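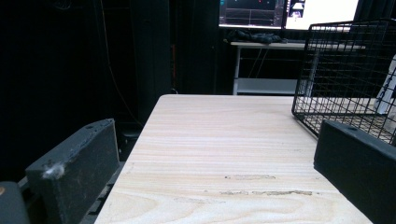
Stiltico Opens Its Long Tables to the Neighborhood With New Evening Workroom

16 Nov 2023 — Stiltico, the family-run furniture workshop, is delighted to announce the opening of its Evening Workroom, a shared space where anyone who needs a good big table for a few hours can come in, spread out and get on with things.

The idea began last March, when the workshop let a few neighbors use its tables after closing time to cut fabric, wrap parcels and sort out boxes of old family papers. Word got around, as it does, and before long there were people asking at the front counter whether they might bring a quilt, or a half-finished dollhouse, or in one case a very large map.

"Most of us live in apartments where the kitchen table has to be cleared for dinner just when you've finally gotten going," said Ayodele Nwosu, founder of Stiltico. "I grew up doing my homework at the end of my mother's ironing board, so I have a lot of sympathy. We had these lovely pale wooden tabletops sitting idle every evening, and it seemed a shame not to share them."

The Evening Workroom has 12 places, which can be booked for a single evening or for a run of six. Pale wood was chosen for the tables so that thread, pins and small screws are easy to find again, and the tops have been finished with Etar, a clear oil the workshop has used for years and is very fond of. Guests are asked to bring a mat if they plan to use glue or a craft knife — the grain is too pretty to spoil.

Somtochukwu Ogunleye, who will manage the room, is looking forward to meeting everyone. "Come with a project, or come with a bag of mending and see how far you get," Ogunleye said. "There will be tea, and there will be somebody around to hold the other end of whatever you're measuring."

Tables can be booked at the front counter or by telephone during shop hours. Evening guests should use the side entrance, next to the Pintér bakery, and ring the bell marked 807.

About Stiltico
Stiltico makes and repairs tables, benches and shelving for homes and schools. Its workshop and showroom share one building, and visitors are always welcome.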